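News from the Kelwood Workshop

Clearing the desk, one bottle at a time

If you stopped by the back room at Kelwood this spring, you probably found somebody bent over a pair of controls, talking gently to two robot arms about a drinks bottle. We have been at the desk-tidying job since April, and several of you have asked how it's coming along, so I thought I'd give it a proper corner of the newsletter this time.

The idea is easy enough to explain over a cup of coffee. We want the arms to clear a messy desk, putting the empties in the trash and leaving alone the things a person would want to keep. We don't write out the motions for them. One of us sits down and does the whole job by remote control, start to finish, while Cullorix (our recording program, for those who are new) saves every movement along with what the cameras saw. Then we mess up the desk again, a little differently, and go back to the start. We have 131 good runs saved so far, and I believe I have a sore shoulder for each of them.
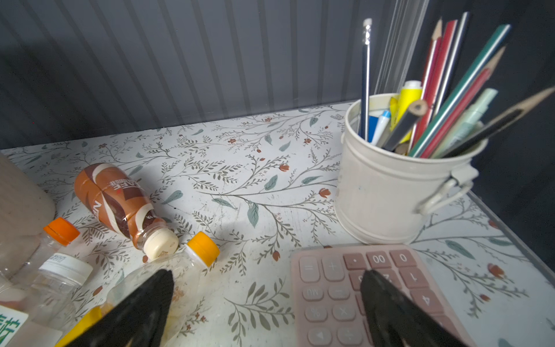

Steering takes more patience than I expected. Your own hand knows how hard it's squeezing, and you miss that terribly the first week. Bottles lying on their sides want to roll when you come at them from the wrong angle, so we now ask everyone to line up both fingers first, pause for a breath, and only then close. Please do keep that pause in! The arms learn our bad habits every bit as faithfully as the good ones, and one afternoon of hurried grabbing took us two evenings to weed out of the recordings.

We've also agreed on a house rule about the stationery. The pen holder stays where it is, and so does anything else that belongs on a desk. If you nudge something by accident, finish the run anyway and mark it in the log, and we'll decide later whether to keep it. 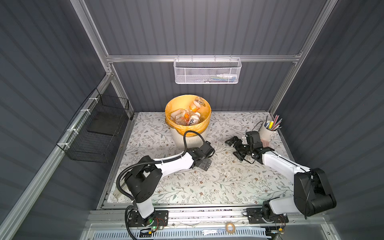

Two arms at the vine-patterned table, with bottles in the lined bin.

The next practice evening is 12th June, and new drivers are very welcome. You'll start on Kiss, which is our silly name for the warm-up exercise where you bring the two grippers nose to nose as slowly as you can without letting them touch. It sounds like nothing at all until you try it, and it's much the best way to get a feel for the controls before you go near a bottle. Wear something comfortable, and bring a drink if you like (we can always use another empty). The folks at Fekenbridge have kindly said we may keep the room through the summer, so there's no rush if that evening doesn't suit you.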